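August, 9:40 am

Vemetti job queue is still slow. Areeba reran the nightly batch by hand this morning and got the same result she had all last week: the first 200 records go through fast, then each one takes longer than the one before. Total for the run was 3,519 records. Output is fine. Checked it against the Gondal export and there were no mismatches.

Things ruled out so far: network (ran it from a local copy, same slope), the date parser, and the new logging level. Turning logging off saved a little time at the start and made no difference by the end.

Noman thinks it's the duplicate check. The Driradcombe version kept a list of every record seen and searched the whole list each time. We were supposed to have replaced that with a lookup table when we moved over to Visness. I looked at the code and the lookup table is there, but the old search is still called first. Left over from the merge, I think. Need to ask Areeba if anything else depends on it before I pull it out.

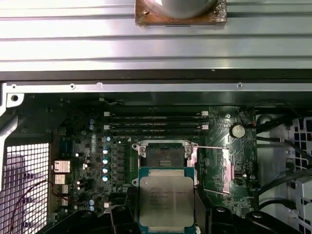 Workstation open, memory slots and board.

11:15 am. Talked to Areeba. Two reports use the old list for their totals, the monthly one and the one for returns. Both can read from the table with a small change. She'll do the monthly one and I'll take returns.

Made a branch and took the old search out. Ran the first half of the batch and the time per record stayed level. Haven't run the full set yet, I want the report changes in first so the totals can be compared side by side.

2:30 pm. Returns report changed. Totals match except for 2 rows where the customer code has a trailing space. The old search trimmed codes and the table doesn't. Added the trim where the record is read in. Both rows match now.

To do:
Full run on the branch tonight, keep the timing file
Areeba to send the monthly totals
Ask Noman which other Driradcombe scripts came over in the same merge
Write up the trim change in the Visness notes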